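4. Good Practice for Demonstrations with Hand-Held Grippers

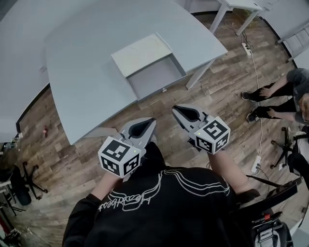
Figure 4. An operator holding two hand-held grippers with fiducial cube markers in front of a desk with an open, empty drawer.

This section sets out the working rules adopted at the Hanthorpe site for recording two-handed tasks on furniture. They extend the general safety terms of the Clarkano protocol, which were written for fixed arms and say little about people who carry the tools themselves.

4.1 Operator position. The operator may sit or stand but must be able to reach the full travel of the drawer or door without leaning on it. Both grippers are held so that the marker faces remain in view (Figure 4). Long sleeves are permitted if they do not cover a marker.

4.2 Cables and floor area. Gripper cables must run clear of the operator's feet and of chair casters. Power strips may be placed on the floor, provided that their position is checked before each session and no cord crosses the path of a moving drawer. Other staff may stay in the room but must keep out of the operator's reach during a recording.

4.3 Starting state. Each task sheet states whether the drawer begins open or closed and what it contains. A recording that begins in any other state is marked invalid and kept in a separate folder.

4.4 Review. The rules were applied to 700 recordings made under the Kandpal task set. Reviewers rejected 11 of these under rule 4.3. Rule 4.2 was reworded after the review to cover cords belonging to equipment not used in the task.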